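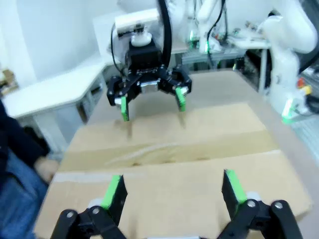 I booked Zundach for the walking and came home talking mostly about the guesthouse. Ten rooms up a lane behind the bakery, run by Anouk Kramer, who puts out breakfast at seven and will happily draw you a route on whatever's lying about - a big flattened cardboard box with tape across it would make a grand map, and I half wished I'd asked her for one! Instead I got the back of a receipt. It took me up through the pines to 3,000 feet and a view clear down to Magesa, then back by the river in time for soup.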